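The Second Life of an Office Tower: Worth It, or Just Worth Saying?

A conversation with a desktop refurbisher

Every company that gets rid of old computers now claims to give them a second life. I have read enough brochures with leaves on the cover to be wary of the phrase, so I asked a bench supervisor at Belline, a small refurbishing outfit in Traltthorpe, to explain what happens to an office tower once it arrives. The supervisor agreed on condition of going unnamed, having seen what happens to coworkers who get quoted.

My first question was why anyone bothers. These are plain black boxes that spent years under somebody's desk.

"Because the case, the board and the power supply are usually fine," the supervisor said. "People throw out a computer when it gets slow. Slow is a drive problem most of the time. Sometimes memory."

I said that sounded like a sales line. "It is a sales line. It's also what I see on the bench."

So the drive is the first thing they deal with. In the Dell towers that make up much of the work, hard drives ride in blue plastic carriers that slide into a cage, and the blue parts are the ones meant to be handled. The supervisor likes this arrangement a good deal more than I expected anyone to like a piece of plastic.

"No hunting for four tiny screws. You squeeze, you pull, it comes. Whoever drew that up had worked on computers."

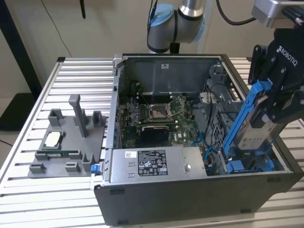 What gets thrown away anyway

I wanted a number, and got one. In the last batch, from an insurance office, 693 towers came in and 486 went back out as working machines. That leaves a lot of metal. I asked whether "second life" was a fair description of a process that loses so many.

"What would you call it? The rest are parts. A tower that fails gives up its drive cage, its fan, its graphics card if it has one. I'm not going to tell you every scrap gets used. Some of it goes on a truck to the recycler, and after that I know what the recycler tells me."

And does the supervisor believe the recycler? There was a pause. "I believe the invoice."

I pushed on the drives, too. An old hard drive that has been wiped is still an old hard drive. Belline tests each one for 12 hours and sells the ones that pass with a short warranty. The supervisor would prefer to fit a solid state drive in every machine, but the buyers, mostly schools and small offices, go by the price.

"A school has 8 dead computers and enough money for half that. They'll take the spinning drive and say thank you. I would too."
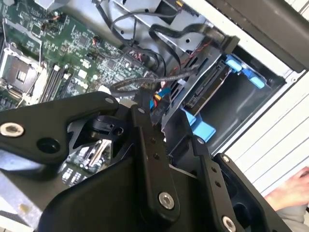

Processors are where I had the most doubts. Pulling one chip out and putting another in sounds like the sort of upgrade that costs more in labor than it adds in speed. The supervisor half agreed. The lifting out is simple enough: the socket on these boards is a square silver frame with a hinged bracket and a lever, and with nothing in it you are looking right at the contacts, which is the part that makes new hires nervous. They should be nervous, I was told. A slip there can cost you the whole board.

"Swapping up one step is a waste of an afternoon. Two steps, maybe. If a customer asks me for it I'll do it, but I'll tell them to buy memory first."

Memory, by contrast, gets no argument from either of us. The slots run in a row near the socket, the modules click in, and a machine that crawled through a spreadsheet may stop crawling. Lapointe, the dealer that resells most of Belline's output, lists memory and drive size in large type and leaves the processor for the small print. I had assumed that was a trick. The supervisor thinks it is the one sensible thing Lapointe does. 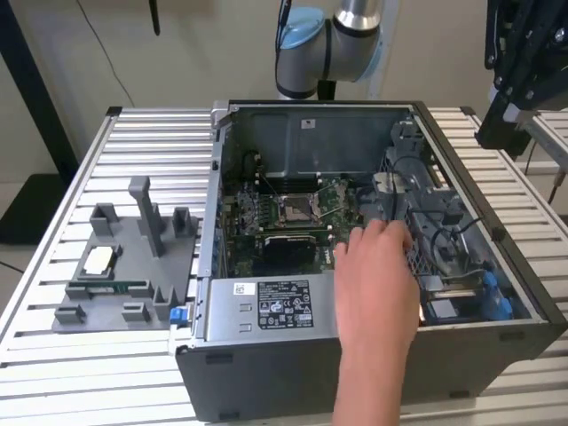 We disagreed about dust. I have bought two refurbished computers in my life and both arrived with gray fluff packed in the heatsink, which makes me wonder what else was skipped. The supervisor didn't defend it.

"Then they didn't open it. You can't refurbish a computer with the side on. If there's fluff in the fins, somebody plugged it in, saw it start, and put a sticker on it."

So how is a buyer supposed to tell? Ask for a picture of the inside, the supervisor said, with the panel off - and if the seller won't send one, go somewhere else. Ask which parts were replaced. Ask about the power supply in particular, which almost never gets changed and can be as old as the rest.

I asked whether Belline changes it. "If it fails the test."

And if it passes, but it's old? "Then it passed." I said I wasn't sure I found that comforting, and the supervisor said the warranty card was in the box.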